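Plitoncombe repair café to carry on after busy first year

January 20, 2019

If you've got a toaster that only does one side, I have good news. The Plitoncombe repair café is carrying on for another year, in the same hall behind the library, and from next month it'll be open for an hour longer.

I went along to the meeting on the subject expecting to stay for ten minutes and have a biscuit. I was there until they were stacking the chairs. There was plenty to get through, mainly because the first year went so much better than anyone had dared to put on a poster. The organisers had 277 items brought in between opening day and Christmas, and they've got a big blue ledger with every one of them written down, right down to a musical jewellery box that would only play the second half of its tune.

I should own up to being a regular. I've taken in a lamp, a radio and a coat with a broken zip, and I still use all of them (the lamp does hum a bit, but it always did). So you won't be getting a stern and balanced report out of me, I'm afraid.

The main worry last autumn was the hall. The heating bill had gone up, the rent was due to follow, and there was talk of moving everything over to Brinville, where there's a bigger room and proper parking. Lovely if you drive, not so lovely if you're carrying a vacuum cleaner on the number 5 bus! Quite a few people said so at the meeting, one of them twice, and I think that settled it. The new rent has been agreed and the café is staying put until at least August, when the terms get looked at again.
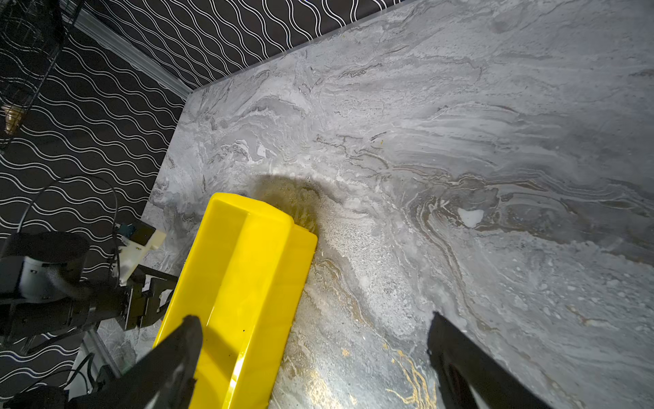 Part of the money is coming from Gruvine, the hardware shop on the corner by the post office, which has promised fuses, glue and screws at cost price for the rest of the year. The Zariņš bakery is doing its bit too and will keep sending over whatever's left at closing time. I'm told the poppy seed rolls go first. I can confirm that, having been the reason on more than one occasion.

The rest has to come out of the donations jar, and there was a fairly long discussion about the jar. Should there be a suggested amount? Somebody thought three pounds sounded fair, somebody else thought that would put off the very people who need their kettle mended instead of replaced, and a man at the back wanted to know if we could have a jar with a wider neck. In the end it stays as it was: pay what you like, or nothing, and no one will look at you funny. The wider jar was agreed to without a vote.

There are a few changes you'll want to know about before you turn up. Electrical things will now be seen by ticket, so you take a number at the door and sit down with a cup of tea until you're called. Last year's queue had a habit of wandering out into the car park, and it wasn't much fun in November. Sewing and mending stays as it is, at the long table under the windows, no ticket needed. Bikes are moving outside to the covered bit by the side door, weather permitting, and microwaves are off the list altogether. They were only ever on it by mistake, apparently, and there was some quiet relief in the room when it was read out.

The thing I'm most pleased about is the teaching. Starting in spring there'll be a short class at the beginning of each session where you can learn to do one small job yourself: wiring a plug, darning a sock, putting a new washer on a tap. Places are limited to 5 at a time so that everyone gets a go with the tools. I've put my name down for the darning, having ruined 3 pairs of perfectly good walking socks by doing it my own way.

They're also after more fixers. At the moment there are seven on the rota, and when two of them are on holiday the same week it gets pretty tight. You don't need a certificate for most of it. If you can sew a straight line, sharpen a knife or take a clock apart and get it back together again, they'd like to hear from you. Anyone looking at the electrical side will sit with one of the old hands for the first few sessions, and all mains items still get tested before they go home.

Sessions run on the first Saturday... no, hang on, I've been told the dates may shift because of the choir, so please check the board outside the library before you set off. Doors open at ten and last tickets go out at one. The hall is at 33 Mill Lane, with step-free access round the side, and you can leave a message for the organisers at the library desk.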